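The Slow Way Up to Midier

The overnight bus to Midier leaves Dancombe from a bay behind the old post office, and if you arrive ten minutes early you will have your pick of the seats. Take one on the left. The road follows the river for the first half of the trip, and in the morning, when the bus comes over the last pass, the valley opens up on that side.

Most visitors still fly. The airstrip above the town takes small planes on weekday mornings, weather permitting, and in February the weather often does not permit. I was booked on one of those flights and spent most of a day in the departure shed before it was called off. The clerk suggested the bus. I bought a ticket for 245, which was less than the refund on my flight, and got on with a sandwich and a borrowed blanket.

Rilluvora, the company that runs the route, has been doing it with the same two coaches for years. They seat 44 people each and have reclining seats, a toilet that works and a driver's mate who walks the aisle with tea. There is no Wi-Fi. Phone signal drops out soon after Oosthuizen, the only proper stop on the way, where everyone gets off for half an hour and eats at the one canteen still open.

The canteen does soup, fried bread and a lamb stew that sells out if two buses come in together. You pay first at the window, take a numbered token and wait. Eat inside if you can, as the benches by the road catch the wind. 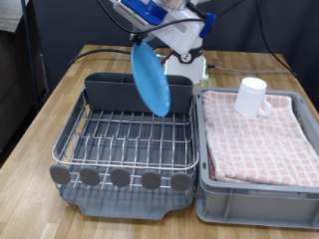
From Oosthuizen the road climbs to just over 2000 meters. The lights go down and most people sleep. I didn't, much. The bends are tight, and the coach takes them slowly in low gear. Anyone who gets carsick should sit toward the front and skip the stew.

Refilwe Van der Merwe has taken the bus every few weeks since she moved her sewing business to Midier. She travels with two large bags of fabric, which go in the hold, and a neck pillow, which she recommends to everybody. "The plane is forty minutes and I've lost whole days to it," she told me. "With the bus I know I'll be there for breakfast."

She also told me to keep a coat out of my luggage. The heating is turned off for a while on the descent, and it gets cold quickly. I had put mine in the hold.

We pulled in a little before seven. The bus stops on the main square, next to the market hall, and the guesthouses are all within walking distance. Several will let you leave your bags and have a shower before check-in for a small charge, but call ahead. The bakery on the corner opens early and has tables at the back.

Midier itself needs two full days. The first can go to the town: the market, the covered bridge and the steep streets above it, where the weavers keep their shops. On the second, walk the path along the old water channel to the upper village. It is mostly level and well marked, and there is a tea house at the far end. Carry water anyway.

If you go: The overnight bus runs four times a week in winter. The summer timetable, with a nightly service in each direction, begins on 19th March. Tickets are sold at the Rilluvora counter in Dancombe and, for the return trip, at the kiosk in the market hall. Cards are accepted in Dancombe only — bring cash for the way back. One large bag per passenger is included, and a second can be paid for at the counter.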